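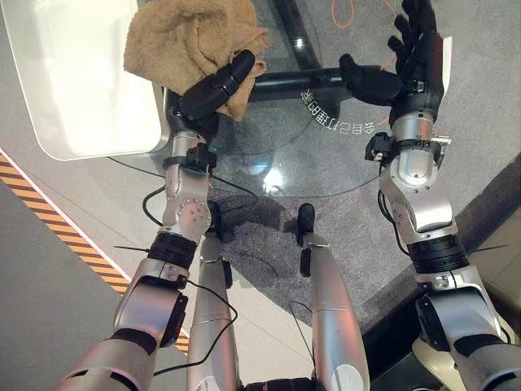

Lucero Urrego told me within five minutes of my walking in that a towel is the hardest thing she works with, harder than cups, harder than cables, harder than getting the meeting room on a Wednesday. I laughed. She didn't, so I got my notebook out.

I'd come to Nosorlow to hear how you teach a humanoid to tidy up a home, and I guess I expected a lot of talk about code. What I got was a lot of talk about cloth! The project is called Lunda, and most of it is a person moving a robot's arms through some everyday chore, over and over, while everything gets recorded. Each recording is an episode. The learning system gets fed the episodes later and tries to work out what to do with its own hands.

"We have 439 towel episodes we'd put our names to," Lucero said. "There are a lot more that we threw out."

Threw out why? I asked.

"Hesitating, mostly. If I stop and think in the middle of a grasp, the robot learns to stop and think in the middle of a grasp. Except it isn't thinking, it's just standing there."

Vichien Rojanasak, who shares the operating shifts with her, has a different complaint (he has several, but this was the big one). Cloth never starts the same way twice. You can put a cup back on its spot, but a towel lands how it lands. He used to smooth it out between episodes to be nice to the model, and it took him a while to see that he was making the data worse.

"It got really good at neat towels," he said. "Who has neat towels? So now I just drop it and go."

Then there's the table. They work over clear glass, with the carpet showing right through it and the ceiling lights bouncing back up, and I asked if a plain wooden one wouldn't be easier on the cameras. Vichien said sure it would - and then the first customer with a glass coffee table would call them up.

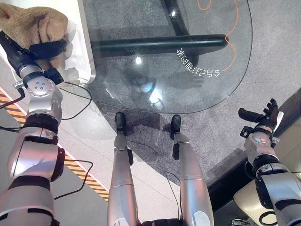
A shift is two hours, and eight episodes in a row is the most either of them will do without a break. After that, Vichien says, your wrists get lazy and it shows up in the recordings. He can pick out his own tired ones just from the way the hand closes.

I wanted to know about the arm that isn't doing anything. So much of the job is one-handed, and I'd figured the other side simply didn't matter. Wrong again! Lucero said the idle hand gets recorded like everything else, and if she lets it wander, the model picks up the wandering too. "I park it somewhere open and try to forget I have it," she told me. "My shoulder doesn't forget."

Everything goes through a labeling tool called Khamphan at the end of the day, where Boonsong Mahawong marks the start of each grasp and the moment of release. He and Lucero still disagree about when a towel counts as let go. Is it when the fingers open, or when the last loop of terry comes free? They'd been going at it since December, and they went at it again while I packed up my things.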